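Jarnlow Releases Arker 3, a Placement Planner for Two-Arm Work Cells

Update replaces taught waypoints with grid-referenced targets and adds lid and rim handling for kitchenware tasks

Jarnlow today released version 3 of Arker, its planning and control software for robot arms that share a work surface. The release is aimed at teams that rearrange a cell several times a day and do not want to re-teach positions after each change.

Arker 3 stores object positions relative to a taped floor grid instead of the robot base. Wrist camera images are matched to the tape lines, and the planner corrects for lines that are uneven or slightly slanted. Objects near a line, such as a bowl or a pot with side handles, are assigned to a cell by their base outline.

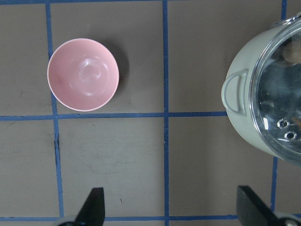

Villads Ketilsson would have preferred printed markers to tape, and said so during the beta. Tape is cheap and quick to relay, he said, but it puts more of the burden on the line-fitting step, and he wants the fit error shown on the operator screen by default. Jarnlow has added the display as an option.

Transparent objects are handled by a separate module named Thorlacius. Depth readings on clear glass are often missing or wrong, so the module estimates the rim from two or more wrist views and passes the planner a grasp point with a confidence value. Below a set threshold the arm stops and requests another view.
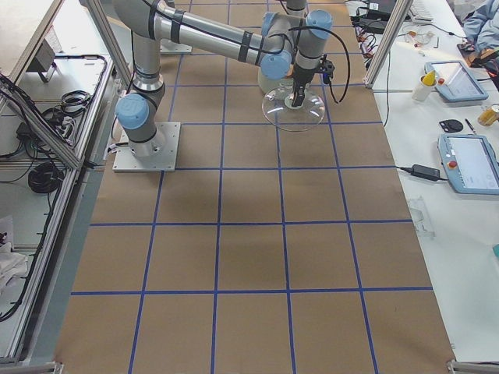 The module runs at the same 100 Hz rate as the rest of the control loop. Its regression suite now holds 912 recorded grasps, almost 800 of them on glass or polished metal.

Finger clearance is checked separately for each side of the gripper. A pot handle inside the swept volume causes a replan before the arm descends.
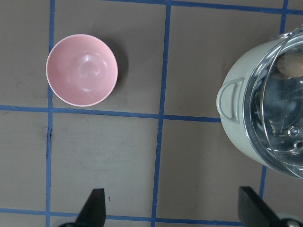 Replanning before descent is the change Skarphéðinn Hauksdóttir had asked for most often. Version 2 would abort halfway down – a safe result, she said, but a slow one to recover from.

For cells with two arms, Arker 3 reserves space by grid cell. An arm holds its reservation until the wrist is clear, and the second arm plans around it.

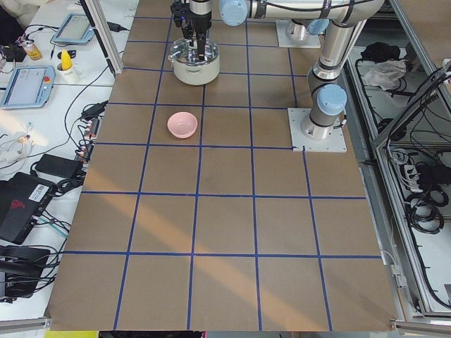 Reservations can be viewed and released from the teach pendant. Logs use the existing Model format, with one new field for the cell index.

Arker 3 is available now to current license holders. Support for version 2 ends in October.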